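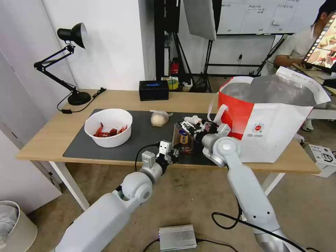
Crayfish, bread and a bag big enough for both.

The crayfish came at noon, and I blame my sister, who had told me over the phone that I'd forgotten how to eat. So I called Quaye, the seafood place down by the water, and ordered the red ones she and I used to fight over as kids. Then I panicked (what goes with crayfish?) and bought bread. Sliced bread and a round bun, because I couldn't decide!

I set everything on the table at work, under the black lamp, and I just looked at it. Thirty bucks of lunch and no appetite.

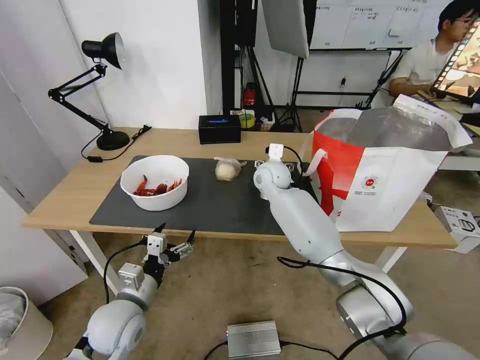 My sister was driving up that afternoon, 300 miles in a car that should have been retired in March. She was moving back after 6 years away. We hadn't shared a meal in all that time, and the last one ended with me walking out over something so small I'd be embarrassed to type it.

I texted her a picture of the bowl. She wrote back one word — "Mine." 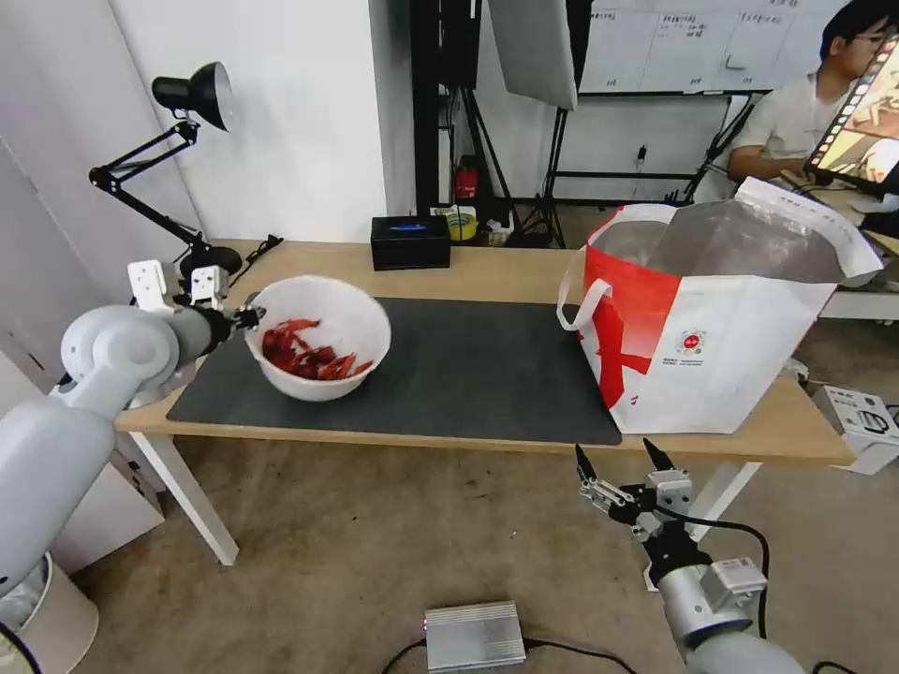 The bag with the silver lining, open down the table from the bowl.

Well, that settled it. I wasn't going to eat a single claw without her. I had the insulated bag, the red and white one, and all I had to do was get lunch across town to her new apartment, up the stairs, and through a door she might or might not open.

I practiced a speech. It had an apology in it, and then a second apology in case the first one went badly, and somewhere in the middle I'd worked in a line about Mom's kitchen and the newspaper we used to spread on the floor. I said the whole thing out loud to the lamp. It sounded awful.

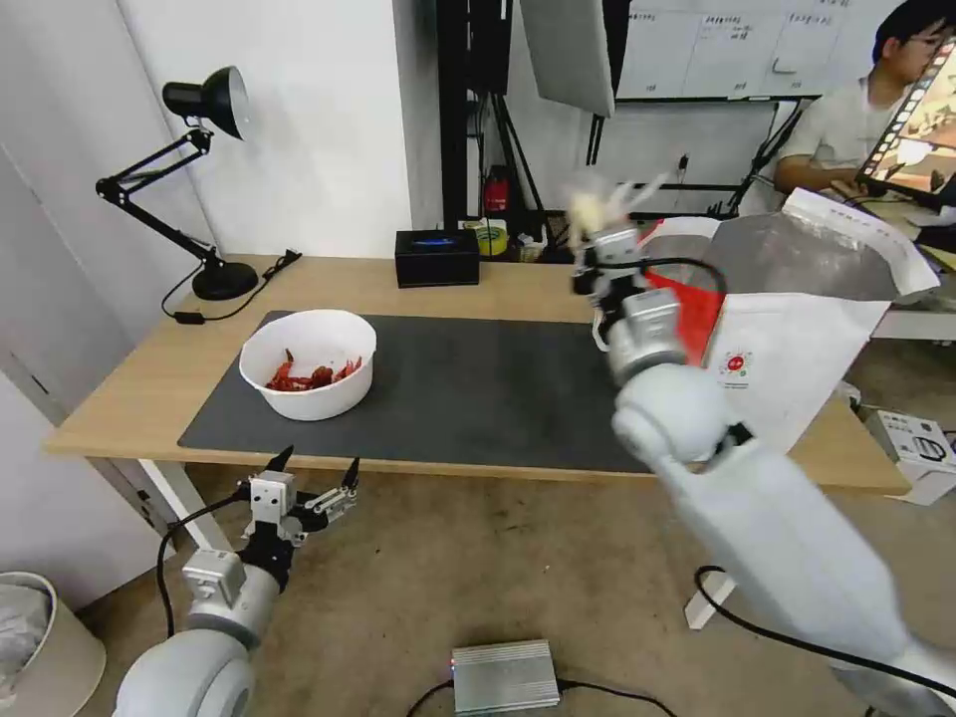
Red crayfish in a white bowl, waiting on my sister.

My phone buzzed again. She was downstairs. She'd driven straight past her own exit.

"Don't bring it down," she said when I picked up. "I'm coming up. Do you have napkins?"

I had a whole box of tissues, I told her, and I went to get the door.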